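Ciko two-arm kit: your questions

Does the kit come with both arms?
Yes, two arms, one rail and all the bolts. I pack them myself, so shout if anything's missing!
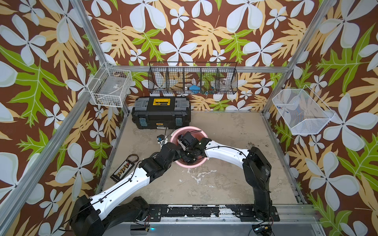
The cables come clipped on too, so you can skip that fiddly bit.

How much is it?
It's $900, and shipping to Retley is free.

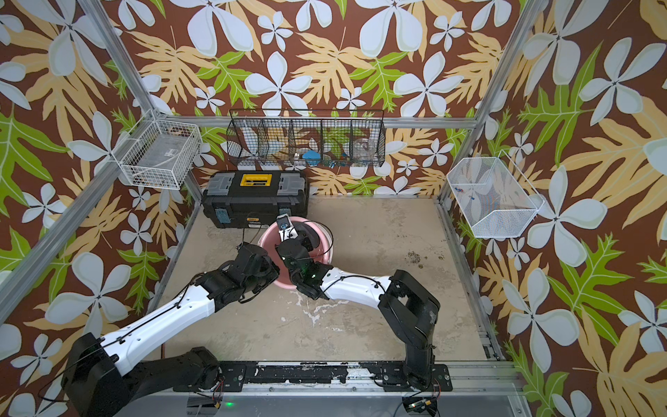 Both arms at the pink bowl

Can I put it in my own enclosure?

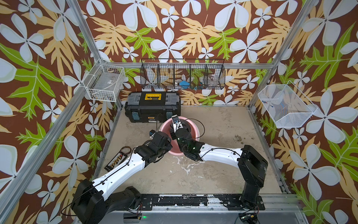 Sure, any sturdy frame will do. Nouhaila wanted plain gray walls, but I love a loud print (wallpaper is cheap and cheerful). Hang baskets up on the walls like ours and you keep more floor free.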